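Plova publishes first results from household chore trials

Tidying lags behind folding and dish loading, test firm says

Vumesdale, January 2023

Plova, a testing firm based in Vumesdale, has released the first results from a trial comparing how well automated arms handle ordinary household jobs. The headline finding is modest. Machines can now complete single, well-defined tasks at a useful rate, but they still fail at most jobs that involve a mixture of objects.

The trial covered 22 chores, each attempted by two systems: the Zaidi arm, a fixed unit sold mainly to packing shops, and a wheeled prototype developed at the Uvmont laboratory. Neither was built for home use. Both were given the same rooms, the same objects and the same time limits.

Only 4 of the 22 chores met Plova's threshold for unattended work, meaning that the job could be started and left without a person standing by. These were moving cups from a rack to a shelf, folding hand towels, wiping a flat counter and sorting empty bottles by size. The Uvmont prototype met the threshold on all of them. The Zaidi arm missed it on towels, where it tended to pick up two layers at once.

Results were weakest in bedrooms. Making a bed was scored as a failure for both systems, mostly because neither could tell the edge of a comforter from a fold in the middle of it. Putting away clothes fared little better. Plova logged 297 bedroom attempts and ended more than half of them early, usually after a dropped item or a grip that would not release.

Shop-floor work gave steadier figures. Over 3000 picks from open cartons of identical parts, the Zaidi arm needed a person's help on fewer than one in a hundred. When the cartons held mixed parts the rate of help rose sharply – and it rose again when soft packaging was included.

The report puts much of the gap down to contact. A rigid part can be seen, measured and gripped in a known place. Fabric, cable and thin packets change shape when touched, and they hide whatever lies under them. 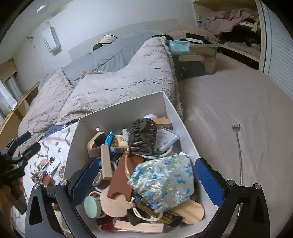 Storage boxes account for a full chapter of the report. Lifting a box is treated as a separate chore from emptying one, and the two scores are far apart. Straight, rigid walls give the jaws something flat to press on, and rubber pads reduce slip. The contents are harder. A drawstring pouch, a claw hair clip, a coiled white cable and rolls of brown tape in one white box call for different grips, and a wooden board lying at an angle across other pieces may have to come out before anything beneath it can be reached. Plova's scoring allows one regrasp per item, a limit both systems regularly exceeded.

Speed was recorded but not ranked. On most chores the machines were slower than a person, in some cases by a wide margin, and Plova argues that this matters less in a home than on a shop floor. Reliability was given the greater weight in the final scores.

A second round is planned for May, with the same chores and a revised set of bedroom tasks. Uvmont has said it will enter an updated version of its prototype. Zaidi has not yet confirmed whether it will take part.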